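Skistau Clothing Exchange
Progress report to the Venckus Fund
2021-07-03

Hi all, and thanks for being patient with me on this one. I know the form asks for headings and a table, but you did say at our last call that you'd take it in my own words, so you're getting it in my own words. The numbers are in there, I promise.

When I wrote to you in February we had a borrowed room at Skollovard, a pile of bags up to my shoulder and no real system. People dropped off clothes faster than we could look at them, and half the time a sweater went onto the rail with a split seam because it had been folded so the good side showed. I'm glad to say the pile is gone. Since then we've taken in 3,563 garments, and 1,659 of them have already gone out again to families. The rest are sorted by size and stored, apart from the mending shelf, which I'll get to.

The biggest change is the folding table. We used to sort first and fold at the very end, and that meant handling everything twice and finding the damage late. Now each piece gets opened out flat on the table, hems and cuffs checked, turned inside out if it's a knit, and folded only when we know where it's going. It sounds slow, and for the first couple of weeks it was (I had my doubts, I'll admit it!). But the rail has hardly had a bad piece on it since, and people have stopped bringing things back.

Knits are still the ones that take the time. A cotton shirt more or less tells you how it wants to be folded, but anything soft and stretchy slides about, bunches up at the corners and hides its own seams. You have to lift a corner and look underneath, where the overlocking is, and that's where you find out if the last owner's washing machine was kind to it.

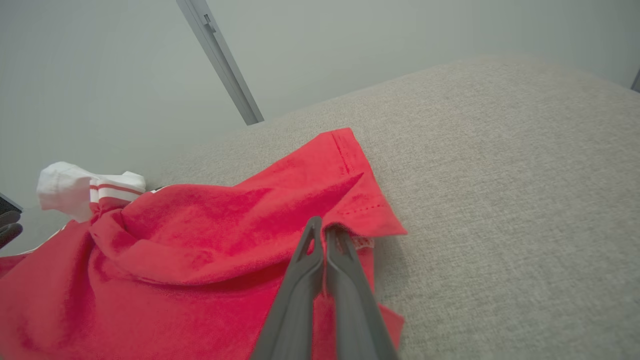

Ieva Pärn wrote back on my draft that I make it sound as if every knit gets the full inspection, and that on busy afternoons the children's sizes go through with a quick look at the hem and no more. She would rather we said so, and she wants a separate basket for them so they can be checked properly the next morning. Fair point, and I've left it in. The basket is bought (it came out of the small supplies line) and she's in charge of it.

Now the mending shelf. We set ourselves a limit of 55 pieces waiting at any one time, and we've gone over it more often than we've stayed under. Loose hems are quick. Seams that have come apart in a knit are not, and we only have the one machine that will sew a stretch stitch without chewing the fabric. The Eltar repair shop has serviced it once and says the feed is worn, so I'd expect it to need replacing before winter. I haven't asked for that in this round, but I'd like to talk to you about it.

Money, then. Of the 1,000 euros you gave us for equipment, most went on the table and the shelving, and the rest on storage bins with lids that really close – the old ones let the dust in, and we rewashed a whole bin of baby things because of it. Receipts are in the envelope. Nothing has been spent on rent, as Skollovard is still letting us have the room for free until the end of the year.

Plans for the next stretch: get the winter coats out of the back and checked before anyone needs one, write up the folding routine on one sheet so new helpers can follow it without me hovering, and try an evening opening for people who work days. I'd also like to stop taking single socks, but I've been outvoted on that so far.

Come and see us if you're passing through Skistau. Mornings are best, before the drop-offs start, and there's usually coffee.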